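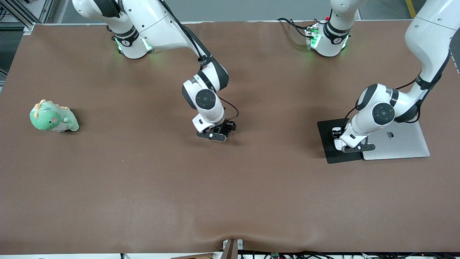
Charlas > Espacios de trabajo > Notas del ponente

26 de marzo de 2020 – Kaede Ueda

La mesa despejada y otras promesas. Notas para la charla

Arranque. Saludar, agradecer a Emiko Hirose la invitación y entrar en materia sin la anécdota del tren, que la última vez se comió cinco minutos.

Preguntar a la sala quién ha ordenado su mesa este mes. Después, quién la mantiene igual. Esperar un poco antes de seguir.

La tesis, dicha despacio: llevamos años oyendo que una mesa con pocas cosas nos hace trabajar mejor, y yo no he visto una prueba que me convenza. Me gusta una mesa limpia. También me gusta el café y no doy charlas sobre sus efectos en la facturación.

Bloque 1. De dónde sale la cifra

El folleto de Neltik dice que el 93 por ciento de los encuestados «se siente más productivo» tras despejar el escritorio. Leer la frase en voz alta y parar en «se siente». La encuesta tuvo 1.956 respuestas, todas de personas que acababan de terminar su curso de orden. Si pago un curso y me preguntan al salir, yo también contesto que estoy estupendamente.

No hay grupo de comparación ni medida del trabajo hecho. Tomoyo Oda les escribió para pedir el cuestionario completo y le mandaron otra vez el folleto.

(Si alguien protesta: de acuerdo, sentirse bien cuenta. Pero entonces que lo vendan como eso.)

Bloque 2. La mesa mínima

El método Oshima propone quedarse con el portátil, algo donde apoyar la mano y el ratón. Todo lo demás, al cajón. Mostrar la imagen y dejar que la miren.

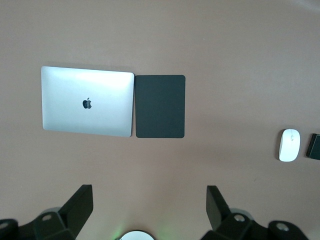

Portátil cerrado, rectángulo oscuro a su lado y ratón blanco, a la derecha.

Puntos para comentar, sin prisa:

– El portátil está cerrado. Casi todas las mesas de catálogo se fotografían así, y con la tapa bajada cualquiera tiene el escritorio en orden. Me interesa la misma mesa a media mañana, con la tapa levantada, el cargador, el cuaderno y la factura que hay que escanear.

– El ratón queda lejos de la pieza oscura. Si eso va a servir de alfombrilla, habrá que juntarlos. Colocar los objetos para que respiren es una cosa y colocarlos para el brazo es otra, y los manuales de orden suelen mezclarlas.

– La pieza oscura, casi pegada al portátil. Queda bien, lo admito. Quien sea zurdo y tenga el portátil en medio lo verá de otra manera.

Bloque 3. Lo que cuesta

Trisavwood pide 4.000 euros por su tablero «de concentración». He preguntado en qué se diferencia de los otros tableros de la casa y la respuesta fue el acabado mate. Un acabado mate evita algún reflejo, eso se lo concedo. También lo hace mover la lámpara.

Aquí citar a Xiuying Deng, que probó el tablero todo un trimestre y volvió a su mesa de antes: «Perdí el sitio donde dejaba las cosas a medias». Creo que es lo más útil que he oído sobre el asunto.

Bloque 4. Qué haría yo

Decidir primero qué se usa cada día y ponerlo donde llega la mano. Ratón y alfombrilla juntos. Un hueco fijo para los papeles pendientes, aunque sea feo. El peluche se queda si a uno le gusta el peluche – ningún estudio serio que yo conozca lo acusa de nada.

Probar el cambio unas semanas y apuntar algo comprobable: cuántas veces se levanta uno a buscar cosas, por ejemplo. Kanako Oda tiene una plantilla sencilla, pasarla al final.

Preguntas. Seguro que sale Grurkonum y su bandeja para cables. No la he probado, decirlo así y no improvisar. Devolver el micrófono a Emiko antes de recoger.

Última actualización: septiembre de 2020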